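Home | Issues | Authors | Search | Contact

24 Jul 2019
By the Pedham Household Study group

3.2 Light and surface at the storage places

The survey in Skaltbridge covered 40 flats, and in each flat we looked at the place where bed linen and winter clothes are kept. In 34 of them this place was close to a window or under a strong lamp. The residents told us that they choose it because they can see stains better. However, they also told us that dark cloth is difficult to sort in such a place. The eye gets used to the bright side, and the folds on the dark side are lost.

We met the same difficulty in our own records. Figure 4 is a close view in which a large dark surface lies against a very bright background. A shallow crease can be followed across the middle, and the upper right part, where more light arrives, has a fine texture which is perhaps that of a fabric. Towards the bottom the surface becomes almost black, and we did not try to give it a material.
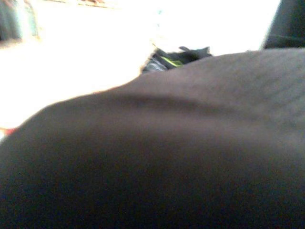

Figure 4. Dark surface with a soft crease, against strong light.

3.3 Sorting by touch

Eleven residents said that they sort dark items mostly with the hand. They feel the hem first and then the thickness. In the Huaranga interviews, made in February, the same habit was described for blankets, but not for towels. We coded these answers with the Flileo scheme, under "handling", and they are treated together with the folding times in Section 4.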